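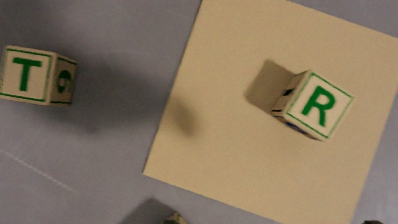
Letter blocks T and R in the simulator, with the R on the paper.

Hi all,

Nilmini wrote:
> How was the open day at Bendstead? Did you get a go on anything, and is it worth dragging the Illport lot over in March?

Yes, go! I had two turns at the simulator and could've stayed till closing. You get wooden letter blocks on a blue-grey table with a square of cream paper, all computer-drawn, and you tell the arm which letter to put where. Tharindu ran the demo and said they'd done 162 practice runs that morning – he looked it, poor man. My first try went badly (wrong block entirely) but the second was fine.

They had 200 visitors by lunch, so get there early. Asanka is sorting lifts from Ginley, shout if you want a seat.

Does anyone know if the Bandara talk was recorded? I missed the end.

Nusrat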